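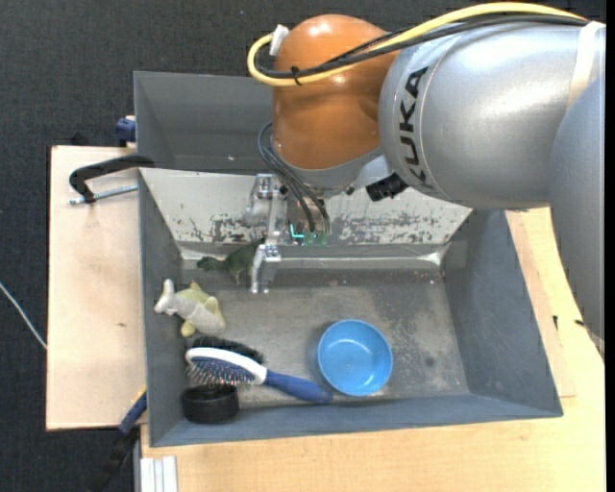

By the Claltton cellar desk
Updated 02/09/2026

How to read a wine medal before you pay for it

A gold sticker on a bottle tells you that somebody entered a competition and paid to do it. It may also tell you the wine is good. Working out which takes a few minutes.

Start with the name of the contest. If the sticker says only "Gold Medal" and no competition, put the bottle back. If there is a name, look it up and find the full results list. No public list, no medal, as far as I'm concerned.

Next, count the entries and the medals. The Plelon tasting published 553 entries last April and gave something to 495 of them. A bronze there means very little. I would go further and say the silvers don't mean much either.

Check the vintage. Producers love to leave an old award on the shelf card while selling a newer year. The Fallahi white I bought had a trophy for a wine 2 vintages back - same label, different harvest, and a good deal thinner in the glass.

Then look at the category. "Best in class" sounds grand until you find the class had two wines in it. Usix lists class sizes beside each result, and I wish more contests did.

Find out how the judging was done. You want to see blind tasting, a named panel and some limit on how many glasses each judge gets through in a session. Past a few dozen reds I can't tell much apart, and I doubt they can.

Last, buy one bottle. Skip the case of 12, whatever the discount. Pour it next to something you already like at the same price, with both labels covered, and write down which you'd rather finish. If the medal winner loses, buy the other one again.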